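Thread on our March result, for people who like their robotics papers short and slightly embarrassing.

1/ We wanted to know whether a manipulation policy gets better with more demos or with more annoying demos. Setareh Azimi bet on more. I bet on annoying. There was lunch at stake.

2/ Set A: 508 demos, tools laid out the same way every time, everyone calm. Set B: 182 demos, case turned and shoved to a new spot before each one, operators mildly resentful.

3/ Same policy, same training budget, 100 test trials per set. Task: take the named tool out of its slot and put it in the pan.

4/ Set B won. It won by enough that Bijan Bakhtiari made me rerun the whole thing, on the theory that I had swapped the labels. I have swapped labels before, so fair.

5/ The labels were fine. The Set A policy had learned, beautifully, where the hammer used to be. Move the case a little and it would reach with total confidence for bare plastic.

6/ The bench, with the arm over the lid half:

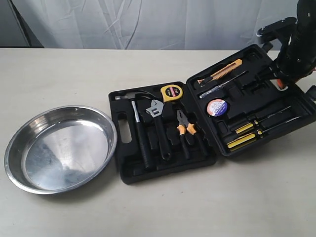 Open tool case, steel pan, gripper above the far corner. Nothing picked yet.

7/ Caveats: one arm, one case, 2 operators, and one of them was me. The screwdrivers are still bad in both sets. Two nearly parallel handles in neighboring grooves and the policy goes for the gap between them.

8/ Next up is splitting "moved the case" from "turned the case," which we cleverly did at the same time. Parvaneh Hassanpour pointed this out in the first minute of my talk.

9/ Setareh still owes me lunch. She says the screwdrivers make it a draw.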